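[nerkden-data] Re: snack bin set, what to keep and what to redo
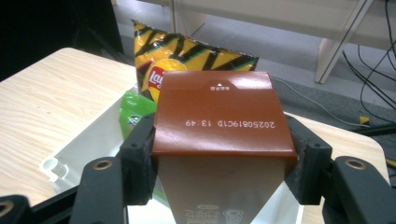 1. Counts

Of the 300 demonstrations planned for the snack bin task at the Mandby site, 284 are uploaded and pass the length and sync checks. The other 16 have tracking that drops out during the lift. I moved those to the rejects folder and did not delete them, in case the new tracking build recovers some.

With this batch the pool stands at 3,206 demonstrations across all tasks.

2. Answers to the earlier message

On May 14:20, Fukum site wrote:

> We have started the same task here and have a few questions before we
> record too much of it the wrong way.
>
> a) Do you grip boxes across the narrow sides or front to back? We have
> been doing both and the widths recorded for the fingers are all over
> the place.
>
> b) Does the bin have to be the same one? Ours is gray and deeper.
>
> c) Should we clear the floor and the rest of the room behind the
> table? It takes a while and things drift back.
>
> d) What do you do about bags that move when the box comes out?

a) Left and right sides, box upright, one finger on each side. Please stick to one grip per set. If you want to record front to back as well, make it a second set with its own name. The mixed ones you already have are fine to keep, but split them before upload, or the finger width plots are useless for checking.

Close slowly on paperboard. The width trace should settle and stay flat before the lift. If it keeps creeping down, the box is being crushed and the demonstration should go in rejects.

b) No. Ours is white plastic and sits on a light wood-grain table. A gray one is welcome. The policy trained on the last set did poorly on any bin it had not been trained with, and I would like to see if a second bin helps before we buy more. Write the bin in the notes field, color and depth are enough.

c) Leave it. We have carpet, cables and a cabinet behind our table and none of it gets moved for recording. Just don't tidy halfway through a set. If something large changes, start a new session so the two parts can be told apart later.

d) Leave them where they end up for the next demonstration, unless one has fallen out of the bin or is lying flat over the next item. Bags that lean or slide are part of the task. The early set was reset by hand to the same layout every time and the policy learned the layout.

3. Labels

The labels for this set say "box" and "bag" and nothing finer. Brand names were used in one of the older sets and were spelled several ways, so the Štěpánek loader now ignores them. If you want to record the product, put it in notes. Printed date codes don't need to be copied down.

Glossy tops do matter for another reason. When the lid faces the camera, the lamp reflection moves across it as the tool turns, and the automatic cropping sometimes follows the reflection. Check the crops for shiny boxes by eye. Matte ones have been fine so far.

4. Still open

- The 16 rejects, pending the tracking build.
- Whether a failed grip followed by a good one counts as one demonstration or gets cut. I have kept them whole for now and tagged them "retry".
- Left-handed recording. All of ours is right-handed. If anyone at Fukum can do part of a set with the left hand, please do, and say so in the notes.
- We are down to 2 spare finger pads. The order is in.

The upload script in the shared folder is current. The one attached to the first message in this thread writes timestamps in local time and should not be used.

Mandby site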